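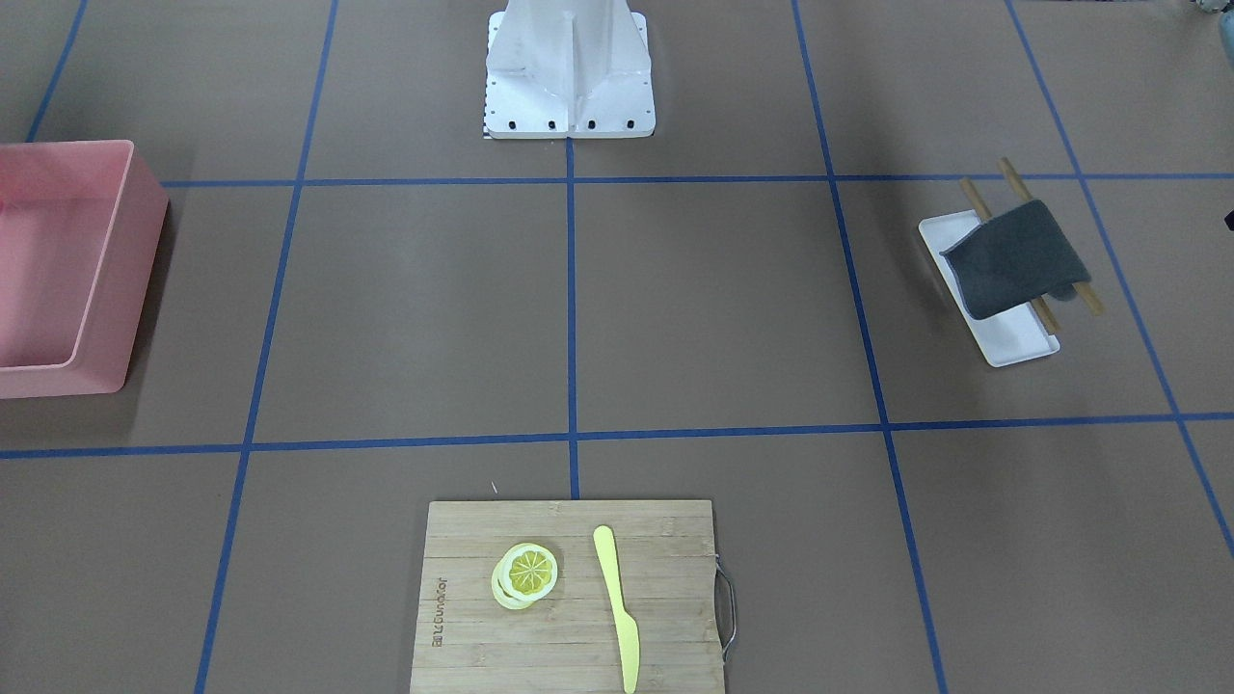

Vol. 3, No. 12

August 24, 2025
By Roos Willems

Ticket 44: Objects outside assigned squares at start of run
Site: Brelden, table 3
Status: Closed, rule change pending

Reported: The operator flagged that the start layout did not match the sheet. The sheet puts every object inside one taped square. On the table, the pink bin rests over a tape line and one chopstick runs past the tray onto the tabletop.

Check 1. Mount position. The base plate sits where the center line meets the upper horizontal line. Matches the sheet. No action.

Check 2. Tape. Compared the grid with the Troltness drawing. Spacing is good. Replaced one strip that was lifting at the end.

Check 3. Bin. The bin is wider than a square, so the rule as written can't be met. This has been true since we switched bins in November. Operators have been placing it by eye.

Check 4. Tray. The tray itself is inside its square. The rule doesn't say whether loose items on a tray count as part of the tray. Mocanu reads it as yes, Enik reads it as no – both sites have been logging it differently.

Check 5. Cutting board. Top edge just below the middle line, lemon slices on the left half, knife to the right of them with the handle pointing toward the mount. Matches the sheet.

Resolution: Layout accepted for this run. Proposed wording for section 12 of the setup rules:
- Objects larger than one square are placed by a named corner.
- A tray is judged by its own edges. Items lying on it may extend past them.
- The arms stay parked until the layout is signed off.

Still open: which corner of the bin to name. I suggest the one nearest the cutting board. Comments go on this ticket, please, not by email.

Related tickets
Tape lifting after table cleaning
Sign-off box missing from start sheet
Bin swap: update object list to 100 entries
Parking position differs between Enik and Brelden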